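Homemade vanilla extract: how long is long enough?

trotonden_pantry wrote:
Started a batch in March with split pods and cheap vodka. My sister says it needs a year. I have the patience of a wasp. Can I bake with it yet?

gkleinschmidt wrote:
A year is for people with a second bottle. I use mine at eight weeks and the sponge has never complained. How many pods, and how much vodka?

trotonden_pantry wrote:
Two pods in 240 ml. Please be kind.

Elaine B wrote:
Gunther, eight weeks gets you vodka with a tan. And two pods is a rumour of vanilla. I'd want six at least, then leave it alone. Dark glass, out of the sun, and don't keep opening it to sniff. 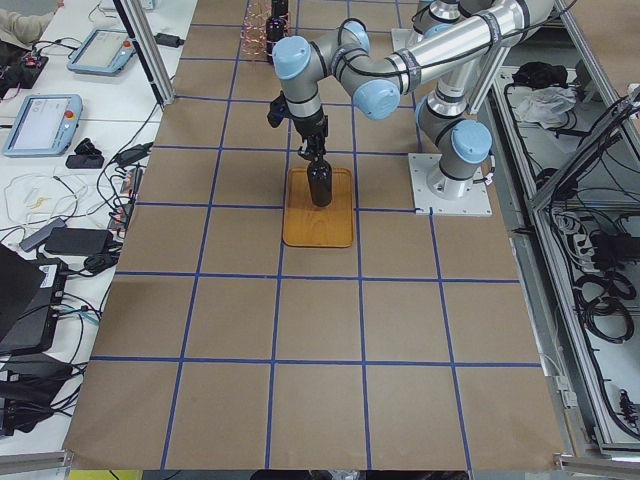
Dark bottle on a wooden tray.

gkleinschmidt wrote:
I've kept mine in a clear jam jar for years. Tastes fine. The dark glass business is mostly so it looks good as a present.

Elaine B wrote:
You also said margarine was fine.

siqueira40 wrote:
Margarine IS fine. On topic though, add four more pods now and give it until Christmas. Shake it when you remember, which in my house is twice.

trotonden_pantry wrote:
Pods are 50% dearer than last time I looked, so that's my birthday sorted. Does it matter if they're a bit dried out?

Elaine B wrote:
No, just snip them up small and keep them under the vodka.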